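Household Organization, Evening Course
Unit 6: Food containers, lids and the two-level rack
Handout prepared by Yolandi Hlongwane, Skudthorpe Adult Learning

Please read before the practical hour. Bring one container with its lid from your own kitchen, clean and dry. It can be old.

6.1 What we did last time

In Unit 5 we emptied one cupboard and sorted what came out by how often it is used. Many of you wrote in the feedback that the most difficult group was the plastic containers. This is normal. Plates stay together because they have one shape. Containers come into the house in different years, from different shops, and sometimes with a neighbor's soup inside.

Today we treat the container and the lid as one object which can be in two states: closed, or open with the lid lying near it. Most disorder begins in the second state.

6.2 Words we will use

Body – the lower part, which holds the food.
Lid – the upper part. It can press on, or it can be held by clips.
Clip lid – a lid with moving clips at the edges, which fold down over the rim of the body.
Press lid – a lid without clips. It has a rim with a channel, and the body goes into this channel.
Corner tab – a small wider piece at the corner of some press lids, for the thumb.
Rack – in this unit, a wire frame with an upper and a lower shelf.
Parking place – my own word, you will not find it in books. It means the spot where the lid waits while the body is in use.

6.3 Choosing the rack

Measure the cupboard first, then the tallest container, then the rack. In my first year of teaching I did it in the opposite order and I had to give the rack to my sister.

The distance between the two levels is more important than the width. Take the tallest closed container and leave 2 centimeters above it for your fingers. If you must tilt a container to get it out, the level is too low, and after one week you will stop using it.

Wire sides let you see what is inside. For the shelf itself I prefer a solid surface, as small containers stand badly on thin wires. If you already have a rack with open wire shelves, cut a piece of stiff plastic sheet to size and lay it on top.

From the two catalogs I showed in class, the Gremar rack is lower and the Flernance rack is deeper. Both are acceptable. Please do not buy anything before you measured!

6.4 Upper level and lower level

Upper level: full containers which will be eaten soon. They stand closed, with the label side visible. For food that must be cold, the same rule applies inside the refrigerator; the rack in the cupboard is for dry food only.

Lower level: empty bodies with their lids closed on them. If you have little space, put the bodies one in another and stand the lids upright at the side. Some students prefer the closed way even when it takes more space. I am one of them.

A label in the center of the lid is good for a low shelf, where you look from above. For a shelf at eye height, put a second label on the front wall. Write the contents and the month, for example "lentils, June".

6.5 The lid and its parking place

When you open a container, put the lid in front of the rack, on a free part of the work surface. Do not put it on the rack, and not on top of another container. The front of the surface is the parking place. A colored lid is easy to find there – this is one reason why I like green ones. 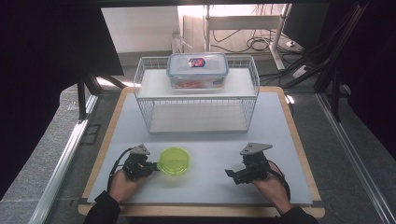 Clip container on the upper shelf, green lid parked in front of the rack.
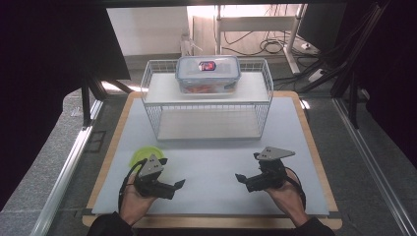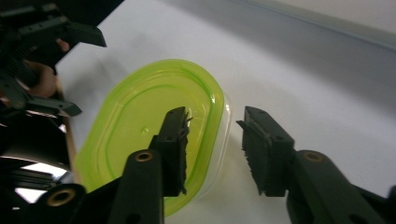 A green lid on its clear container. Look at the wide rim, the channel inside it and the corner tab.

6.6 Closing a press lid

1. Wipe the rim of the body with a dry cloth.
2. Lay the lid on top without pressing and turn it until the corners agree.
3. Press one corner, then the opposite corner.
4. Go along the four sides with the thumb.
5. Lift the container a little by the body, never by the lid.

To open, hold the body with one hand and pull the corner tab up slowly with the other.

6.7 Practical hour

Work in pairs at the long tables. Each pair receives one rack and a mixed box of bodies and lids. You have 15 minutes to match them and fill both levels. Lids without a body go to the Cadwaladr box near the door, we will use them in Unit 8 as trays under plant pots.

Homework: write half a page about one shelf in your kitchen, before and after. Hand it in at room 501.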